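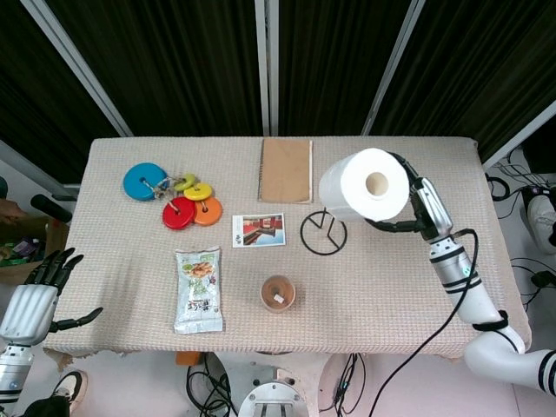
Household weaving in Drosham

Household weaving in Drosham is the making of cloth for home use in the town of Drosham and in the villages of the Gidey valley. The main products are table coverings, bread cloths, towels and bed covers. The weaving is done mostly in private houses, on wooden floor looms, and the cloth is sold at the town market or ordered directly from the weaver.

Setting

Drosham lies at a height of 1066 meters, on the east bank of the Gidey river. The lower fields were used for cotton until the river was turned into the new canal, and after this the weavers have bought most of their yarn from outside the valley. Hakton, the next town to the south, has the only dye house in the district. The road between the two towns is often closed for short times in the rainy months, and many weavers therefore keep a stock of undyed yarn at home.

History

The beginning of the craft is not known with certainty. The oldest written mention is in a tax list which names weavers in the lower quarter of Drosham and says that they could pay a part of their tax in cloth. The list does not describe the cloth. A later market rule, kept in the town office, gives the permitted widths and orders that a piece narrower than the measure must be sold at half the price.

For a long time the weavers worked for traders, who brought the yarn and collected the finished pieces. This arrangement became weaker when the traders started to buy factory cloth from the coast, and in many families the looms were taken apart and stored. The craft continued mainly in the upper villages, where factory cloth was more difficult to get.

A weavers' society with the name Garnance was founded by Sumeya Birhane, a teacher from the upper villages. It started with 78 members. The society buys yarn in large amounts and sells it to the members at cost price, and it also runs a shop near the bus station. A disagreement about the price of bleached yarn led a part of the members to leave, but most of them came back after the shop was enlarged.

Yarn and loom

The usual material is cotton. Linen is used for small orders, mainly for church cloths, and it costs more than three times as much. Wool is spun in the upper villages but is used for blankets only, which are made by other families and on a wider loom.

The Drosham loom has two or four shafts and is worked with the feet. The weaver sits on a board that is fixed to the frame. The reed was formerly made from split cane, and today it is nearly always steel. A table cloth of common size needs from two to four days, and the preparing of the warp can take as long as the weaving itself. In most houses the warp is prepared by two persons, and it is common that neighbors help each other with this work.

Weaves and patterns

The simplest cloth is plain weave and has no separate name. A cloth with small raised squares, formed by groups of threads that float over the ground, is called window cloth. It takes up water well and is used for towels. Striped cloth has its colored threads only in the warp, because in this way the weaver does not need to change the shuttle.

Borders are more important than the middle part. A family may keep the same border for several generations - the order of the stripes is remembered by a counting verse, which children learn before they are allowed to sit at the loom. Mesfin Habte wrote down many of these verses in the villages around Drosham. His collection shows that two families can have the same verse and weave it differently, as one of them counts the threads and the other counts the pairs.

Finishing and care

The edges at the sides of the cloth are closed by the weaving. The ends are hemmed, or they are knotted into short fringes. New cloth is soaked overnight in cold water and dried flat in the shade, and it becomes noticeably smaller. Old instructions recommend ash water for removing oil, but ordinary soap is now used everywhere. Worn table cloths are cut down into bread cloths, and these later become cleaning rags.

Trade

The cloth market is held every Tuesday, from early morning until noon, in the street behind the grain hall. Plain pieces are sold by length and bordered pieces by the piece. Before the wedding season many orders are given in advance, and the weaver receives half of the price at the time of ordering. Outside the district the cloth is not widely known. The Garnance shop sends some parcels to other cities, mostly to people who were born in Drosham.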